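Girnero Lock Log – README

Version of 18/11/2020

A table of locks, swing bridges, winding holes and water points on the Girnero Navigation, typed up from the notebooks of two boats that rarely agreed with each other. Free to use. Please don't steer by it.

What you get

locks.csv – one row per lock, all 22 of them, bottom to top
bridges.csv – number, type, and which side the landing is on
moorings.csv – name, depth at the bank, rings or pins
remarks.txt – everything that wouldn't fit in a column, mostly about weed

Columns in locks.csv

rise_ft is the rise in feet, taken with a weighted string. The string has stretched.
minutes is the time from first gate to last, crew of two, no queue. Lock 9 is blank because we stopped for lunch in it.
mood runs from 1 to 4, where 4 means words were spoken.

Known problems

Gruvell Bridge is listed twice under two spellings. Distances above Lock 21 were paced along the towpath by Greer Geddes, whose stride gets shorter in the rain. Water points were last checked in April, and taps do move.
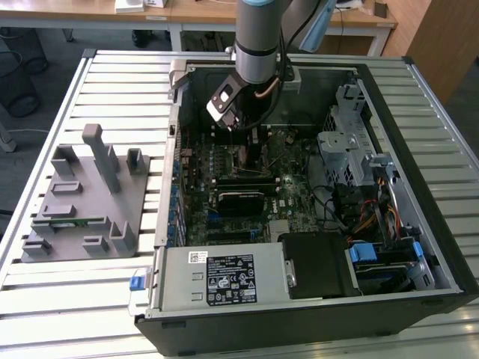

Niamh Ó Conaill wrote in to say that the winding hole below Lock 4 will not take a 60-foot boat, whatever moorings.csv claims, and that she has the paint marks to prove it. The row now reads "short boats, or brave ones."

Corrections

Send them with the lock number and the direction you were going. Notes on the back of a pub menu are fine – most of remarks.txt started that way.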